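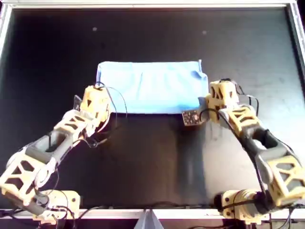 Cleaning cloths: folding and returns

The new light blue cloths have been in use at Catirside since February, and the order from Solanki came to 400. Most of them are coming back from the wash in good shape, but the shelf in the supply room is a mess again and the bins are hard to close. Shalini Tripathi has asked everyone to fold them the same way from now on.

Lay the cloth out on a flat surface with the long side toward you. Take hold of the two lower corners and pull gently until the edge is straight. Smooth it from the middle outward. Bring the bottom edge up to the top, press along the fold, then fold from left to right, and once more the same way. Stack them with the last fold facing out.

Small creases are fine and don't need ironing. If a corner keeps turning up, press it down with your palm before you start. Wipe the table first - lint and crumbs stick to a clean cloth very quickly.

Please don't use fabric softener. It leaves a coating and the cloths stop picking up water. Wash at the normal setting and keep them apart from the mop heads.

Torn or badly stained cloths go in the gray sack by the back door at Lillano, and Cengiz Kırmızıgül will swap them one for one. He is there until 11 most mornings. The old white ones can still be used for floors until they wear out.

Folded stacks for the Pornureck building should be on the cart by the end of the day on 27th March. The next order will be placed after that.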